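How to Fix a Drawer That Sticks
Filed under: Small Repairs
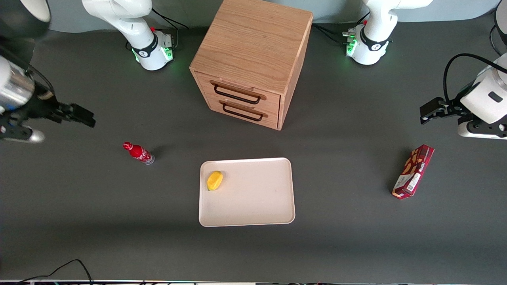 A drawer that sticks is usually a small problem. Dust builds up on the runners, a screw works its way out, or the wood takes on moisture and swells. Most of these can be put right in an evening with tools you already have. These steps are written for plain wooden drawers that slide on wooden runners, and most of them also work for drawers on metal slides. Size makes little difference. A small two-drawer cabinet like the one shown, with one drawer over the other and a bar handle on each, is a good one to practice on before you take on a full dresser.

What you need

Screwdriver
Vacuum with a narrow nozzle
Dry cloth
Pencil
Sandpaper, medium and fine
Plain white candle or a block of paraffin wax
Wood glue and a clamp (only if a joint is loose)

Step 1. Empty the drawer and take it out

Remove everything first. Pull the drawer to its stop, lift the front slightly, and draw it toward you. Some drawers have a small wooden tab at the back that has to be turned sideways. Metal slides often have a plastic lever on each side. Press one up and the other down, then pull.

If you are taking out more than one drawer, pencil a number on the back of each. Drawers that look the same often do not fit the same.

Step 2. Clean the runners

Vacuum the inside of the cabinet, including the back corners. Wipe the runners and the bottom edges of the drawer with a dry cloth. Do not use a wet one on bare wood. Old wax that has turned gray and gummy can be scraped off with the edge of a plastic card.

Step 3. Check the screws and joints

Tighten any screws on the runners or slides, and the ones behind the handle while you are there. Then hold the drawer by two opposite corners and twist it gently. If it moves, a joint has opened. Work some glue into the gap, clamp it square, and leave it overnight. I use Linine wood glue, but any yellow carpenter's glue will do.

Step 4. Find the tight spot

Rub pencil along the side and bottom edges of the drawer. Slide it in and out 5 times, then take it out again. The pencil will be smeared or worn away where the wood is rubbing.

Step 5. Sand a little at a time

Sand only the marked spots, starting with medium paper and finishing with fine. Try the drawer often. If it is the middle of a damp summer, go easy, as the wood will shrink when the heating comes on. A drawer sanded to fit in July can rattle by February.

Step 6. Wax and put back

Rub the candle firmly along the runners and the bottom edges of the drawer. Slide the drawer in and work it back and forth until it moves freely. Skip the wax on metal slides and use a dry silicone spray.

Wax again when the drawer starts to drag. Mine go a year or so between coats.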